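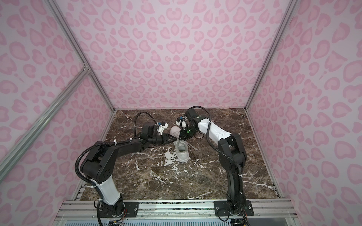
The Trondinar handball league will apply a revised footwear and floor protection rule at all matches from the start of the coming indoor season, under a notice sent to clubs in August 2022. The rule covers players, officials, and anyone else who steps inside the outer boundary line, including during warm-up. It sets requirements for the outsole only. The color of the upper is not regulated, so a white sneaker like the one on the dark marble floor is treated the same as a dark shoe and is checked by its sole. Shoes that leave a visible line on the reference panel may not be worn on court, whatever their make or age.

The notice replaces the wording in use since the league was formed, which asked for "clean indoor shoes" and left the rest to the home club. Under that wording, practice differed from hall to hall. In Nasitz, shoes were looked at before junior matches only. At Bainbridge they were looked at before all matches, but the host club had no written method and no right to turn a player away.

The change follows a floor survey carried out in June at both halls used for league play. The survey recorded 958 separate marks on the two playing surfaces. Marks were sorted by type: rubber transfer, resin residue, scratches, and dents. Rubber transfer was the largest group, and most of it lay in the substitution zones and in front of the goal areas. Resin residue was found mainly near the center line at Bainbridge. Dents were few and were put down to goal frames being moved without the floor trolleys.
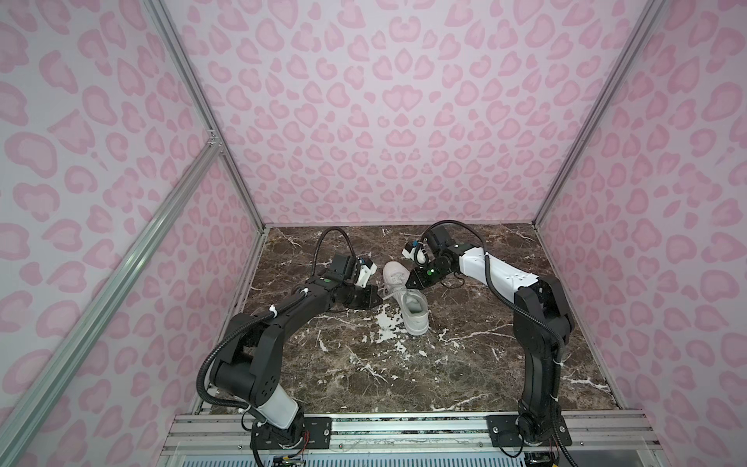

How shoes will be checked

Each hall will have a reference panel cut from the same flooring as its court. Before warm-up, a match delegate presses the forefoot of the shoe against the panel and draws it back once along the length of the panel. If a line remains after one wipe with a dry cloth, the shoe fails. The test is done on one shoe of each pair, chosen by the delegate. If that shoe fails, the player may ask for the other shoe to be tested, but both must pass for the pair to be accepted.

Shoes must be carried into the hall and put on at the bench or in the locker room. A pair worn in from the street will not be tested until the soles have been cleaned and dried. Small stones and grit must be removed from the tread.

Laces are covered for the first time. They must be tied and tucked or cut so that no loose end reaches the floor when the player is standing. Referees may stop the clock for an untied lace only when play is already dead. Hook-and-loop straps are allowed if they lie flat.

Pairs that pass will be entered on the team sheet and do not need to be tested again until the winter break, unless the referee asks for it. The league has 282 registered senior players, and the first round of checks will be spread over the opening two match days. Clubs may bring shoes to their home hall for testing on a training night before then.

Resin

Hand resin remains allowed at senior level in Nasitz and is now limited at Bainbridge to water-soluble types. Containers must stay on the mat beside the team bench. Resin may not be stored on the shoe, a habit many back-court players have, and a delegate who finds resin on an upper or heel will ask for it to be taken off before the player enters. Junior teams will play without resin at both sites, as before.

The home club is responsible for cleaning after the last match of the day. Where two clubs share a date, the cost is divided equally. The cleaning product must be one listed by the flooring supplier, Zendbridge, and the product name and the time of cleaning must be written in the hall log. Solvent cleaners are no longer accepted, including for spot treatment.
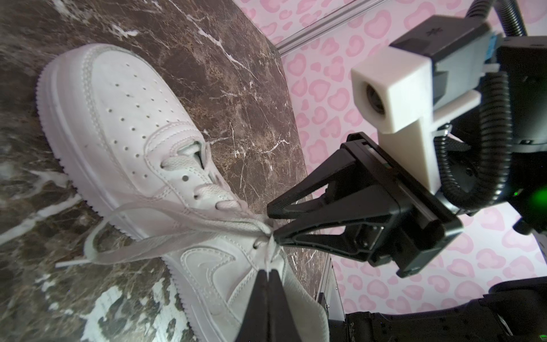

Machine cleaning is to be done along the length of the court at low brush speed, with a second pass across the goal areas. The pads used for resin must be kept apart from those used for general cleaning. If a machine is out of service, hand mopping is accepted for a single match day, after which the club must tell the league office in writing.

Penalties

A player whose shoes fail may change to another pair and join the match at any time. No card or suspension is given for a failed test. A player who enters the court in shoes that have failed, or that have not been presented, is treated as wrongly substituted, and the usual 2-minute suspension applies. A club that does not provide a reference panel will receive a written warning for the first match and a fine after that. The amount of the fine has not been set.

Marks found after a match will be recorded by the delegate on a plan of the court, with a photograph of each new scratch or dent. Rubber marks that come off with the listed cleaner do not need to be recorded. Either club may add a comment to the plan before it is signed. Disputes go to the match office, which will answer within 6 working days.

Floor work before the season

The goal areas at Bainbridge will be sanded and resealed before the first match. The court will be closed to all users while the seal cures, and preseason friendlies listed for that hall have been moved to Nasitz with their start times unchanged. No resealing is planned in Nasitz, where only the line paint in the substitution zones will be renewed. Goal frames at both halls will be fitted with new felt pads and must be moved on the trolleys.

Clubs have been asked to return the name of their match delegate and a backup together with the normal team registration form. A second floor survey using the same method will be carried out at the winter break. The rule text, the court plan, and the list of accepted cleaning products are available from the league office and will be posted at the entrance to each hall.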